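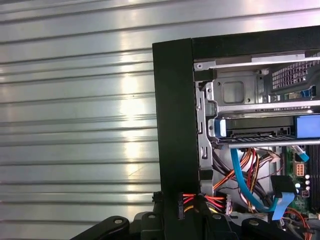
Fig. 1. Cámara de muñeca, dedos delante de la caja. Disco en bandeja azul, cable SATA azul, mazo de alimentación.

Notas de clase - Manipulación II, bloque de pinzas y cámaras
Prof. Ariel Ambrosio. Apuntes pasados a limpio deprisa, si veis errores avisad.

Tema de hoy: comparar configuraciones para desmontaje de PC. Misma tarea siempre: entrar en la torre abierta, agarrar un cable por el conector, tirar, dejarlo fuera. Parece fácil. No lo es, los cables se mueven en cuanto los rozas.

Qué se compara
- pinza: dedos estándar frente a dedos Kaimal (más finos, punta con goma)
- cámara: muñeca sola, fija sola, las 2 juntas
- controlador: posición pura frente a impedancia (el de Vedunus)

El brazo no cambia en toda la práctica. Si se toca la base hay que recalibrar mano-ojo, 11 poses mínimo, y repetir lo anterior.

Cámara de muñeca
A favor: ve el conector de cerca, ve la punta de los dedos. Buena para los últimos centímetros.
En contra: brillos. El metal acanalado devuelve una franja casi blanca y la exposición automática se va detrás. Fijar exposición a mano ANTES de grabar. También se pierde el contexto, con la caja tan cerca no se sabe bien dónde está la fuente ni qué queda por detrás del mazo.
Ojo: los dedos tapan la parte baja de la imágen. Si el objetivo cae ahí, acercarse por el otro lado.

Cámara fija
Ve toda la torre tumbada, la placa, la jaula de discos, por dónde entra el brazo. Sirve para planificar la aproximación y para no dar con el codo en nada. Pero en cuanto la pinza baja se tapa justo lo que interesa. 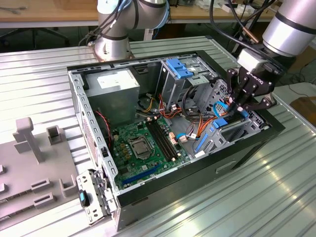
o sea que en el momento del agarre la fija aporta poco, y en la aproximación la de muñeca aporta poco. De ahí las dos. Bhavana Gowda preguntó si se puede conmutar en vez de fusionar - sí, y es lo que hace el script de Rornholm: umbral de distancia y cambia de una a otra. Más simple de depurar. Problema: si el umbral salta dos veces seguidas el brazo da un tironcito. Poner histéresis.

Dedos
Estándar: agarran bien el cuerpo del conector, mal el cable plano. Demasiado anchos entre ranuras de memoria.
Kaimal: entran mejor, pero flexan al tirar de lado. Tirar siempre recto, en el eje del conector.
Con los dos - cerrar despacio, fuerza baja, subir si resbala. No al revés.

Controlador
Posición: rápido, predecible, malo si el conector está un poco girado. Empuja y ya.
Impedancia: se acomoda. Rigidez baja en X e Y, más alta en el eje de tirar. Los valores de partida están en la hoja Erkach, no copiéis los del año pasado que eran para la otra pinza.

Datos
El conjunto del curso tiene 1.544 intentos etiquetados. Etiquetas: agarre ok, resbala, agarra otro cable, choque con chasis. "Agarra otro cable" es la más útil y la que peor se etiqueta, revisad las vuestras. Tharun Rodrigues tiene el script para sincronizar las cámaras, pedídselo a él.

Para entregar (julio)
Tabla con las combinaciones, tasa de agarre, tiempo por intento. Un párrafo por cada fallo que se repita. Deepika Varma y Vikas Rawat corrigen, por parejas, formato libre pero con las unidades puestas por favor.

Pendiente para la próxima: pestillos de la bahía de discos. Leer antes el apartado de contacto del guion, sobre todo lo de detectar el clic por fuerza y no por imagen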